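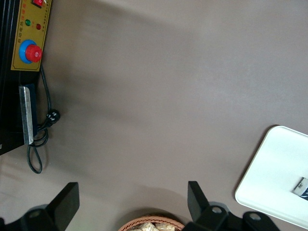

과자 봉지를 뜯기 전에 봉지 위쪽 끝을 손끝으로 살살 만져 본 적이 있나요? 올록볼록한 줄무늬가 가로로 죽 나 있는 봉지가 많답니다. 오늘은 바로 그 줄무늬, 그러니까 봉지 입구를 꼭 다물게 해 주는 ‘열 밀봉’ 이야기를 해 볼게요. 조금 길지만 천천히 따라와 주세요. 과자를 먹으면서 읽어도 괜찮아요!

## 풀도 테이프도 없는데 어떻게 붙었을까?

많은 봉지는 안쪽이 얇은 플라스틱으로 되어 있어요. 플라스틱 중에는 뜨거워지면 말랑말랑해졌다가 식으면 다시 단단해지는 것들이 있지요. 초콜릿을 떠올려 보면 쉬워요. 더운 날 주머니 속에서 초콜릿 두 조각이 녹아 서로 달라붙었는데, 냉장고에 넣었더니 한 덩어리로 굳어 버린 적 없나요? 봉지도 그것과 꽤 비슷하답니다. 봉지의 앞면과 뒷면을 맞대고, 뜨거운 금속으로 꾹 눌러 주면 안쪽 면이 살짝 녹아서 서로 섞여요. 그러고 나서 식으면 두 면이 하나로 붙는 거예요.

이렇게 봉지를 붙이는 기계를 ‘밀봉기’라고 불러요. 생긴 모양은 여러 가지지만, 길쭉하고 좁은 금속 막대가 달린 것이 많아요. 봉지 입구가 길쭉하니까 막대도 길쭉한 게 편하겠지요?

## 너무 뜨거워도, 너무 미지근해도 안 돼요

모르크스테드라는 작은 마을에 ‘보스카’라는 곡물 과자 가게가 있어요. 가게를 꾸려 가는 카림 스루르 아저씨는 바쁜 날이면 과자 142봉지를 포장한대요. 처음 배울 때는 실수도 참 많이 하셨다고 해요.

“온도가 낮으면 봉지가 붙은 척만 하다가 슬며시 벌어져. 반대로 너무 높으면 비닐이 쪼글쪼글 오그라들고 구멍이 나기도 하지. 빵 굽는 거랑 똑같단다.”

그래서 아저씨는 새 봉지를 들여오면 꼭 빈 봉지 2장을 먼저 붙여 보고, 양쪽으로 당겨 보신대요. 과자 부스러기가 입구에 끼어 있어도 틈이 생기니까, 붙이기 전에 입구를 깨끗이 닦는 것도 잊지 않으시고요.

## 빨갛고 동그란 버튼은 무슨 일을 할까?

기계 앞쪽에는 작은 스위치와 동그란 램프, 그리고 버섯처럼 톡 튀어나온 빨간 버튼이 있기도 해요. 이 큼직한 버튼은 ‘비상 정지 버튼’이에요. 위험한 일이 생겼을 때 손바닥으로 탁 눌러서 기계를 멈추게 하는 버튼이지요. 급할 때는 누구나 허둥지둥하기 마련이라, 얼른 찾을 수 있게 크고 눈에 잘 띄게 만들어 둔답니다.

그런데 기계가 멈췄다고 금속이 바로 식는 건 아니에요. 다 끓인 냄비를 불에서 내려도 한참 뜨거운 것처럼요. 램프가 꺼져 있거나 플러그가 빠져 있어도 금속 막대에는 절대 손을 대지 마세요.

## 집에서 해 보는 봉지 탐험

- 과자 봉지, 라면 봉지, 얼린 채소 봉지의 끝부분을 만져 보고 무늬를 비교해 보세요.
- 빈 봉지의 붙은 자리를 천천히 벌려 보세요. 깨끗하게 떨어지나요, 아니면 옆이 찢어지나요?
- 종이에 봉지를 대고 연필로 살살 문질러 무늬를 떠 보세요. 종이를 봉지 위에 올려놓아야 해요!

무늬를 여러 장 모았다면 공책에 붙이고, 그 옆에 어떤 봉지였는지도 적어 두세요.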